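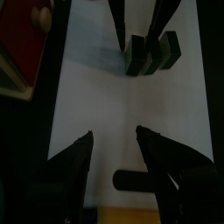
The view from one gripper, with the other reaching in over the green blocks

Finally made it to the Lenuvholm open day, after missing the one in August! I took bus 516 and got there early enough to stand right at the front, and I'm so glad I did.

Yetunde Nwankwo ran the demo and kept the wrist camera views up on a big monitor the whole time. I've watched plenty of robot videos but never from the hand's side of things - you lose all sense of scale, and a little block turns into something huge and important.

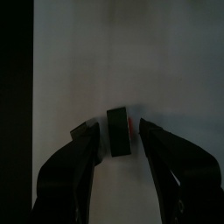 One small block between the fingertips

Efe Anozie took questions after that. I asked how they pick the objects and he said they like ordinary stuff from the kitchen and the toy shelf, which made me want to go home and raid my own drawers.
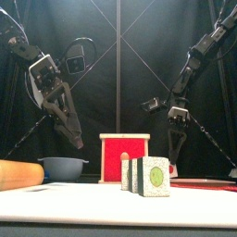 Both arms over the table, with the red box, the rolling pin and the grey bowl

What got me was the pace. It's slow! You find yourself leaning in and holding your breath with a room full of strangers. I stayed for 2 sessions and would have sat through a third if I hadn't had a bus to catch.

Posted November 27, 2018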